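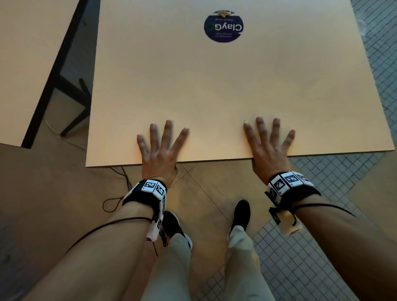 Nazmiye Dursun
Thread starter, evening class tutor
Posted Aug 11, 2023

Hello all, and sorry in advance for the length of this one. I've been hand-building for years and have only just taken on a beginners' evening class, and the thing keeping me awake is drying. Half the slab dishes from the May group warped before they ever saw a kiln, and two of the lovely big platters cracked right across the foot. I was taught to wrap everything in thin plastic for a week and leave it be, but the room is warm and I have to clear the shelves for the next lot. How do you all manage it?

Getachew_Tufa wrote:
Welcome, Nazmiye! Plastic is fine but a week is a long time for a plain dish. I do two days wrapped, then loosen it at the edges, then off altogether. What matters far more in my experience is compressing the slab properly, both sides, with a rib. Beginners roll in one direction only and then wonder why the corners lift (I did it myself for ages, so no judgement here).

alper gezer wrote:
I'll have to disagree a bit with Getachew, in a friendly way. Compress all you like, if the rim dries before the middle it will curl. I cover only the rims, with strips cut from old dry-cleaning bags, and leave the centre open to the air. I've kept a notebook, 374 dishes so far, and the ones with covered rims are nearly always flatter.
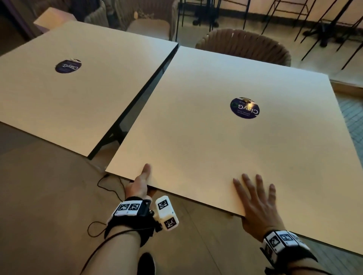

Can I dry slab work on a plain wooden board?
Wood is a good surface for it, as long as you put a sheet of newspaper underneath and turn the piece over once it is firm enough to hold its shape.

Getachew_Tufa wrote:
That's more or less what I tell my own lot. Alper, are all of those the same clay though? A groggy one forgives nearly anything.

alper gezer wrote:
Fair point - mostly the same buff stoneware, yes. I wouldn't swear to it with porcelain.
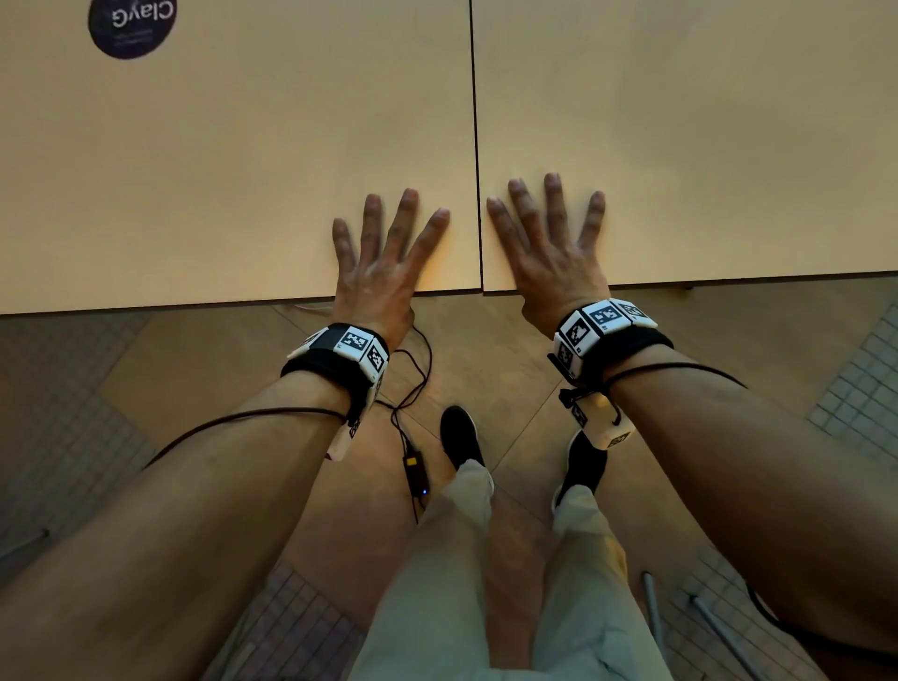
İlker Eren wrote:
Joining in from the porcelain side, where everything warps and we all just learn to be patient! Dust worries me more than curling, if I'm truthful, as dry trimmings get everywhere once people start fettling rims at the table. We wipe down with a wet sponge and never sweep. I do like the round "ClayG" stickers with "Clean as you go!" on them, and a reminder like that stuck on the work surface would save me saying it every single session. For the drying itself, try sandwiching flat pieces between two bits of plasterboard with the edges taped up. Slow, but they stay flat.

Nazmiye Dursun wrote:
Oh, thank you all, this is so kind! I'll try Alper's strips on half the dishes and İlker's sandwich on the rest, and I'll be a good deal stricter about ribbing both sides. Getachew, do you use a wooden rib or a rubber one?

Getachew_Tufa wrote:
Rubber, the soft red sort. Wooden ones leave lines if you press as hard as I do.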